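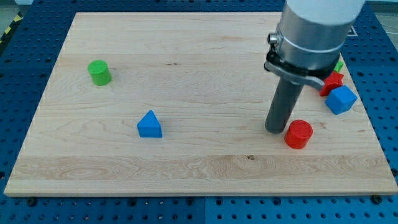
Reading the Grain: Timber Movement for Beginners
Handout 2, tutor Velimir Radulović

Wood was a plant and has never quite accepted that it is now a shelf. It takes in water from damp air and gives it back in dry, swelling and shrinking as it goes. Along the grain the change is small enough to ignore. Across the grain it is large enough to ruin your summer.

Terms for this week
Quarter-sawn: growth rings stand upright to the face. Steady, dear, a bit smug.
Flat-sawn: rings lie nearly level with the face. Prettier, cheaper, likes to cup.
Knot: where a branch was. Grain swerves round it, and so should your plane.

The Gurnley table
A wide top, glued firmly to its frame on all four sides by a man in a hurry. It split in 3 places by July. The owner blamed the radiator and the radiator has declined to comment. Slotted screw holes would have let the top move.

Before next session
Read chapter 2 of the course book. Measure one door at home, morning and evening, and write down both widths, including the ones that spoil your theory.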